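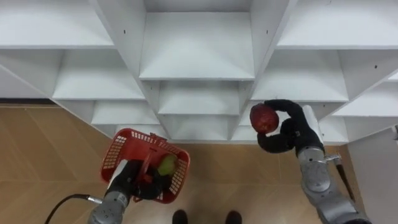

I love a good fault, and this week we had a cracker! Smaranda Onu and I were running the fruit-picking routine at Eluvham – apple off the shelf, into the basket, next one please – when the right hand simply refused to let go.

No error, no beep. The controller swore blind the fingers were open. After 171 clean picks (we'd been getting a bit smug) I had my palm over the stop button and a very silly grin.

The log had the answer. The thumb's position reading had frozen 2 seconds before the release command, so the software was believing stale numbers. Smaranda wiggled the connector and there it was, back to life.

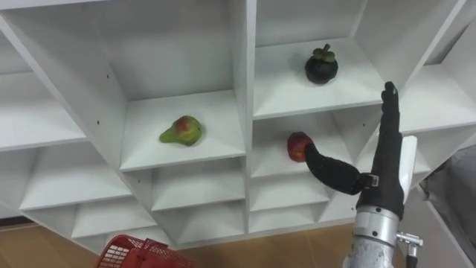
*Thumb against the red fruit, pear and mangosteen nearby.*

We've now added a check: if the thumb reading doesn't change during a move, everything stops. Next job is a proper strain relief on that connector, and then I want to try 4,000 picks in a row.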